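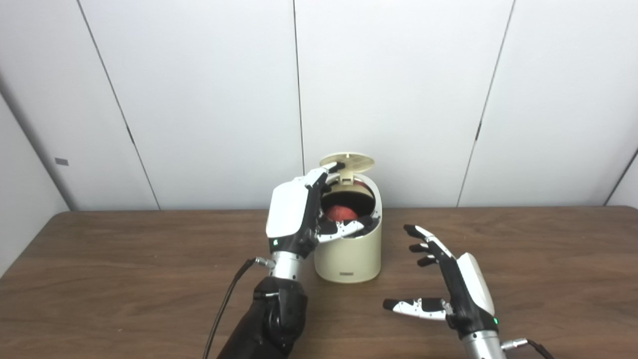
Gevby Two-Hand Classroom Kit

Gevby is a pair of five-finger robot hands with wrist units, sold as a set for school clubs, college project groups and competition teams. The left and right hands are mirror images and run from one controller. Each hand has a white back shell, black finger segments and a green status light near the wrist.

The kit is made for tabletop tasks: taking an object out of a container, holding a box steady while the other hand works, opening and closing a hinged lid. Students can drive the hands with the supplied gloves or write their own programs in Python.

What is in the kit

One left hand and one right hand
Two wrist units with cables
One controller with power supply
One pair of operator gloves, adult medium
Minja software license for 30 student accounts
Printed setup guide and 20 lesson sheets

Forearms and a stand are not included. The hands fit the Drastivach bench arms and any arm with the same bolt pattern. A drawing of the pattern is supplied with the setup guide, and we can email it before you order.

Using it with a class

The first lesson sheets cover wiring, the emergency stop and moving one finger at a time. After that, students work in pairs, one wearing the gloves and one at the stop button. The later sheets are container tasks. Students start with a wide, open tub and a soft object, then move to a smaller container with a lid. Soft objects are easier to grip and do no harm when dropped. Scoring sheets for the container tasks are in the back of the binder.

Teams entering the Gresine Student Challenge in April may use the kit without changes. Fingertip covers may be swapped for ones the team has made. The 3D files for the standard covers are in the Minja download folder.

Set up the hands on a table that does not rock, and keep cables behind the wrist units and clear of the work area. Do not lift a hand by its fingers.

Prices

Complete kit: $1,099
Single hand, left or right, with wrist unit and cable: $398
Replacement fingertip covers, set for one hand: $30
Extra operator gloves, small or large: $20 per pair

Schools can order by purchase order. The single hand does not include a controller and will not run without one.

For questions about lesson sheets or group orders, write to Jinfeng Lu in education sales. Please give the name of the school or club and the arm you plan to use.

Prices last updated January 14, 2023.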